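Small miners should publish the bad holes too

Kollell put out another drilling update on 4/10/24, and the stock did what the stock usually does. The headline hole at its Kershaw prospect hit 10 meters of good copper. Seven paragraphs down, the company mentioned that results from "other holes" were "in line with expectations." There was no table for those holes and no map showing where they went.

I have read these announcements for a long time, first as a core logger and then as a shareholder. My view is that any company that reports one hole from a program should have to report every hole in it, on the same day, in the same table.

The usual objection is cost. I don't buy it. The assays have already been paid for. Putting 40 rows in an appendix takes a geologist an afternoon.

The better objection is that most readers won't understand the table. That may be true, but somebody will. When Nukow released its full results in February, a reader on a small investor forum plotted all of them and saw that the ore thinned out to the east. The company had said as much, in careful language, and the plot made it plain. The price dropped for a week and then settled. I kept my shares, and I trust Nukow's next release more than I trust Kollell's.
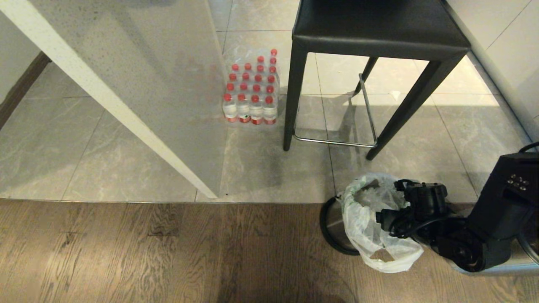 Bottled water on a kitchen floor.

Ginevra Ferraro, who ran exploration at Drerunlow until it was sold, takes the other side. She argues that a half-finished program can mislead people in both directions, and that managers need room to wait for the full picture. I agree about the waiting. If the program isn't finished, hold everything back until the rules require you to speak. What I object to is speaking early about the one hole that worked.

Drerunlow drilled 344 holes before it found a buyer. Almost 700 pages of logs came with the sale, and the buyer's team read them before signing. Small shareholders had seen a few dozen intercepts. They voted on the same deal with a fraction of the information.

Kollell's next update should cover the northern end of Kershaw. I'll be looking for the holes that missed.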